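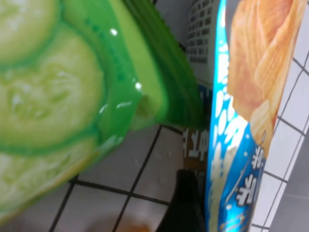
Snack Boxes at the Dretdale Shop: Common Questions

How do the snack boxes work?
Woltirwood packs mixed boxes of chips and biscuits for offices, clubs and parties. You tell us how many people you are feeding and which kinds you want. Boxes can be picked up at the Dretdale counter or delivered in town.

Can I get chips and biscuits in the same box?
No. Chips and biscuits go in separate cardboard boxes, each with its own label on the front. Biscuit packs are heavier and crush the chips when they share a carton.

What do the labels say?
The labels are in Chinese. 薯片 is potato chips and 饼干 is biscuits. If you would like English added, write it in the order notes.

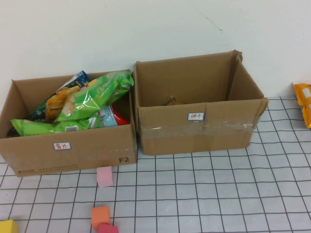 Chips (薯片) on the left, biscuits (饼干) on the right.

Why do the chip bags stick up over the top?
Chip bags are mostly air. We lay them in at an angle and stop when the next bag would have to be pushed down. For delivery we use a deeper carton so the flaps close.

Which flavors do you carry?
The list changes. Cucumber chips are in stock most of the year and are our best seller. Ridged chips come and go. The current list is taped up at the counter, and we can email it to you.

Can I choose every bag myself?
Yes, at the counter. For delivery orders you can choose up to 4 flavors and we fill the rest from what we have.

What is the smallest order?
One box. Orders of 10 boxes or more need two days' notice. The largest we have done was 800 bags for the Makokha sports day in October, and that took a week to put together.

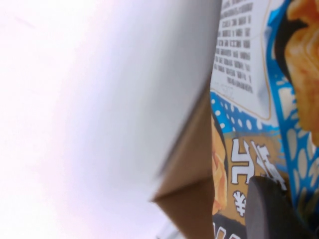
Ingredients and allergies

Where do I find the ingredients?
They are printed on each bag. Many of our snacks are imported and the print may be in Chinese only. Ask for the English sheet before you order. We do not open bags or repack them, so the printed list stays with the food.

Do you have boxes without nuts?
We can leave out anything that lists nuts. We can't promise that a factory doesn't handle them.

How should I store an open box?
Keep it somewhere dry and out of the sun. Use a clip on opened bags and finish them within 8 days.

Do you take the cartons back?
Yes, if they are clean and dry. Leave the labels on. Damaged cartons go to the Endent recycling point.

Page updated 11/6/25

Contact us | © Woltirwood | Back to top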